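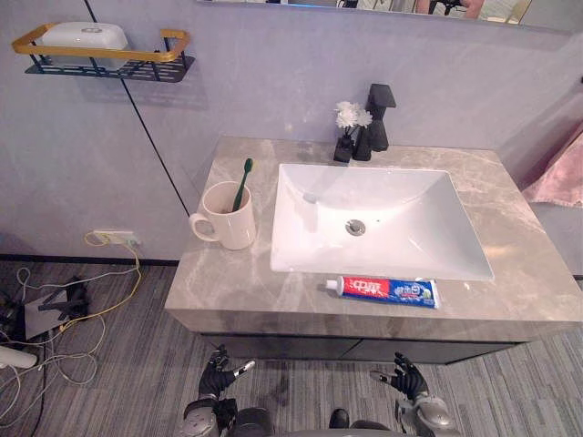
What should a workshop compare first when it is choosing between two robot hands?
Start with the jobs they'll be doing. Payload and speed figures come off the data sheet, but a hand that suits boxes and bottles can be hopeless with a screw cap, and the only way to learn that is to put the cap in front of it.

Quang Mai has been putting caps in front of robot hands since September. He runs hand trials at Brendcombe, a small engineering outfit that tests equipment before its customers commit to a purchase. Two candidates were on his list when we visited: the Mandutard, a multi-fingered hand driven by motors in the palm, and the Mekmont, a tendon-driven design with its motors back in the forearm.

The bathroom is his favourite test. Kitchens get more attention, he says, but a vanity puts a lot of awkward things within a short reach. There is a hard basin to knock against and a tap to steer around. A tube of toothpaste changes shape as it empties, so a grip that held last month may not hold today.

Each hand gets 100 attempts at a task before anyone writes a score. Mai sorts failures by cause: missed grasp, slip, collision, controller fault. He is wary of a single success rate, as it hides the difference between a hand that drops things and one that stops and waits for help.
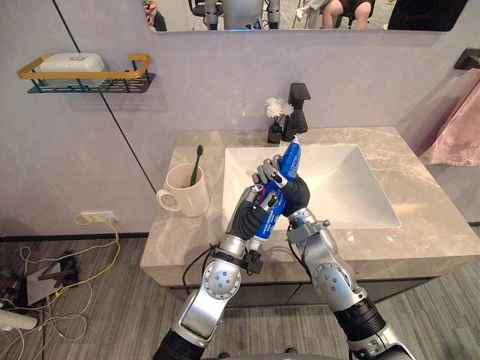 Both hands on the toothpaste tube at the basin.

Two-handed work is where the controller starts to matter as much as the fingers. When both hands have hold of a soft object, a small error in one arm becomes a squeeze or a twist in the other. Brendcombe runs its trials through Bùi, an in-house controller that updates the arms 600 times a second and lets the operator set a force limit for each finger. Mai keeps the limit low for tubes and raises it for mugs.

Cameras are the other variable. A head camera gives a good view of the counter, but the hands get in the way as soon as they close on something. A wrist camera sees in close, with a good part of its view taken up by the arm. Mai records from both and has stopped looking for one position that does everything. 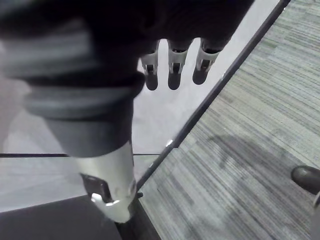 Fingers and carpet, viewed from the wrist.

Of the 7 tasks on the sheet, uncapping the tube takes the longest to set up. Mai's advice to smaller shops is to borrow before buying, to test with the items their own customers use, and to budget for spare fingertips. Rubber wears, and a worn tip will make a good hand look poor.

The comparison continues. Brendcombe plans to repeat the full set with a second operator and publish the failure counts for both hands.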